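Prevley 207 Parallel Gripper – Setup and Care

Print this page
E-mail this page

The Prevley 207 is a two-finger parallel gripper with a wrist camera, supplied ready to mount on the Jedunov arm. Each unit comes with a matching model for the Pivwood simulator, so that finger position, grip settings and camera angle can be checked before the arm is powered on.

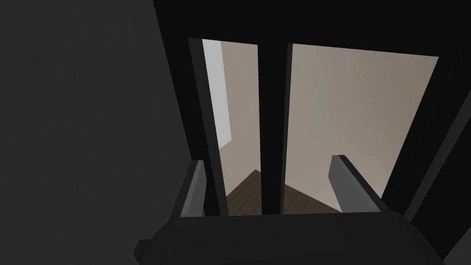 Wrist view in the simulator with the fingers apart and no object held.
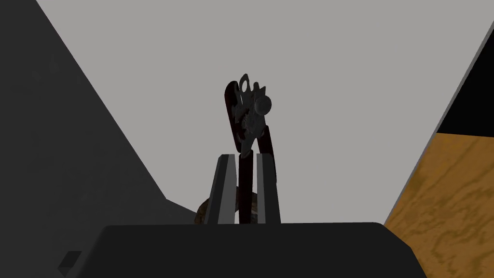
Somtochukwu Akpan reports that most of the service calls received since May concerned the finger zero, and that in nearly all of them the gripper itself was sound. The zero had been set with the old pads still fitted, and the new pads then met before the controller expected them to. Akpan asks that owners repeat the zero every time a pad is changed, even when only one of the pair has been replaced.

Mounting

Switch off the arm at the main supply and lock the switch. Wipe the wrist plate with a dry cloth. Seat the gripper on the plate with its cable outlet facing the forearm and turn in all four screws by hand. Tighten them in a cross pattern, then go over them once more in the same order. The camera cable must be left with a small loop at the wrist. A cable pulled straight will fail early – usually at the connector.

Setting the finger zero

1. Remove any object from the fingers and clear the space in front of the gripper.
2. Select Service, then Finger Zero, on the control panel.
3. Close the fingers at the lowest speed until the pads touch.
4. Hold for 10 seconds and store the value.
5. Open the fingers fully, close them again, and compare the two readings.

If the readings do not agree, clean the finger rails and repeat the procedure. A unit that fails twice should be returned to the Buthelezi service desk.

Matching the simulator

The stored zero should be copied to the Pivwood model on the same day. Compare the wrist view from the model with the wrist view from the arm, first with the fingers open and then with a hand tool held in the pads. The fingers should appear in the same place in both. Where they do not, correct the camera mount before changing any value in the software.

Grip force is set separately for each object. Thin handles and rounded handles should be tried first at the lowest force, with the arm still. Raise the force one step at a time.

Routine care

Every week: wipe the pads and the camera window. Do not use solvent on either.
Every 31 days: inspect the pads for wear, check the wrist screws, and repeat the finger zero.
Every year: have the finger rails cleaned and greased by the service desk. Owners should not open the housing – the cover seal cannot be used a second time.

Pads are sold in pairs under part number 207-2. Pads from the earlier gripper will fit the fingers but are thicker, and they are not approved for this unit.

Service records

Ladi Ajayi maintains the service records at Buthelezi and can supply a blank log sheet on request. The completed sheet should travel with the gripper whenever it is returned for work.

Page revised September 3, 2021

Print this page
E-mail this page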